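首页 > 新闻中心 > 标准与合规

本网站使用Cookie以改善浏览体验。继续浏览即表示您同意我们的Cookie政策。

Molomura发布双臂协作工位操作规范第二版，12月起在各测试点执行

标签：机器人安全｜操作规范｜企业公告

Molomura今天发布《双臂协作工位操作规范》第二版。新版规范适用于桌面级双臂工位上的夹持、搬移和装配类作业，12月起在公司所属的Nevbridge和Skaltbridge两处测试点执行。第一版同时停止使用，已经按第一版完成验收的工位须在下一次例行检查时补做新增项目。

规范正文共49条，比第一版增加的内容集中在三个方面：手工工具作为被抓取物时的风险评估、双臂共用区域内的动作顺序、台面与线缆管理。修订期间，两处测试点共提交537份作业记录，其中111份涉及工具滑移、姿态偏差或线缆干涉，这些记录是本次修订的主要依据。

手工工具一章以C形夹为基准件。C形夹重心偏置，丝杆伸出较长，抓取位置不同，工具的受力和转动方向也不同。规范要求作业前在程序中注明抓取点，并标出丝杆及手柄一侧的扫掠范围，另一只机械臂在该范围内不得有未经确认的动作。
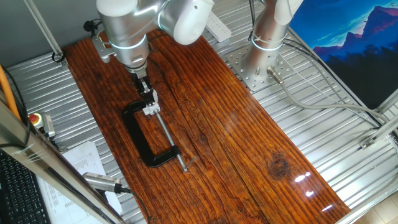

夹爪抓持C形夹的丝杆一端，右侧为安装在多孔底板上的第二只机械臂。

新版规范对“接触”作了重新定义。第一版只把夹爪与工件之间的接触计入评估，第二版增加了工件与工件之间的接触，包括工具端部碰到或压住其他物品的情况。操作人员须在作业卡上分别填写两类接触，并给出各自的允许力值。力值由测试点根据工件材料确定，规范不作统一规定。凡接触件带有外露金属部分的，应在断电状态下作业，并在作业卡上写明。
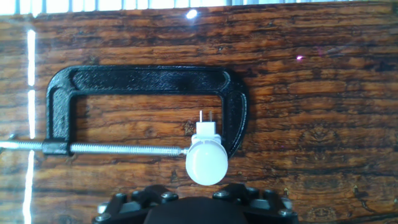 腕部视角的检查要求写在第四章。固定机位往往被机械臂自身遮挡，工件之间是否贴合、贴合在什么位置，应以腕部画面为准。例如丝杆端部抵在一个白色插头式装置的侧面，两片金属插脚朝上，这样的接触关系须由操作人员在腕部画面中确认后，才能进入下一步。台面反光影响判断时，应调整照明后重新取图，不得凭上一次的结果放行。规范同时要求，每次更换夹爪手指后须重新核对腕部相机与夹爪的相对位置，核对结果随作业卡存档。

在双臂共用区域，规范采用“一动一停”原则。一只机械臂进入共用区域时，另一只须处于静止状态，程序中应有明确的等待信号。确需同步动作的，由测试点单独编写评估报告，报公司安全部门批准后方可运行。在Nevbridge进行的35次试运行中，所有工位均按这一原则完成了既定流程。

台面管理方面，规范要求作业区内只保留当次任务所需的物品。键盘、鼠标和纸质文件可以放在平台边缘，但不得进入机械臂的可达范围。随臂线缆应成束固定，并留出腕部转动所需的余量。电源插座应放在作业面以外，便于随时检查。
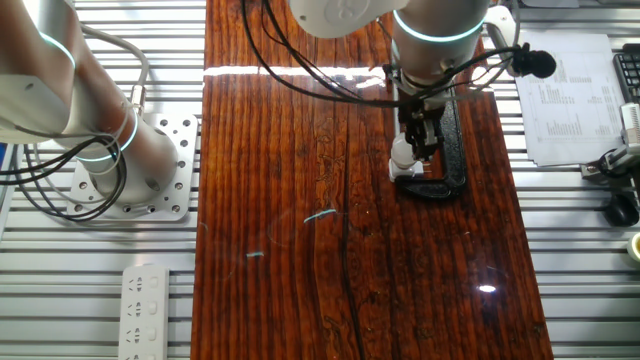
急停与人员要求

每个工位至少设置一个急停按钮，位置应在操作人员站立或就座时伸手可及之处，周围不得堆放物品。急停功能每周三开机前测试一次，测试记录保存在工位。急停触发后，须先查明原因并取下夹爪中的工件，再行复位。

操作人员上岗前须完成理论和实操两部分培训。只完成理论部分的人员可以在围栏外观察，不得单独启动程序。外来人员进入测试点，由当班负责人陪同。
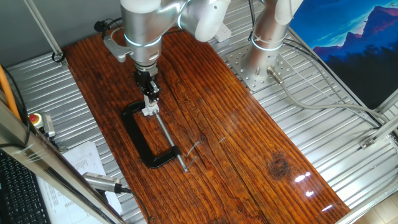
C形夹平放在木板上，黑色夹爪位于其上方；平台左侧设有红色急停按钮，底座为黄色。

设备供应商Widmer参与了第二版的技术审阅，并将按新规范更新随机提供的作业卡模板。使用旧模板的工位可以沿用至现有库存用完，但须手工补填“工件间接触”一栏。

Molomura表示，规范属于企业内部文件，不替代所在地的法律法规和适用的国家、行业标准。两者要求不一致时，按较严格的一方执行。合作单位可以向公司申请规范全文及作业卡模板，意见和修改建议由标准与合规部统一接收，并在下一次修订时书面答复。

关于Molomura

Molomura从事桌面级机器人工位的集成与测试，在Nevbridge和Skaltbridge设有测试点，业务包括工位设计、夹爪选型、作业流程验证和操作人员培训。

媒体联系：Molomura标准与合规部

订阅我们的新闻邮件，及时获取规范更新与培训通知。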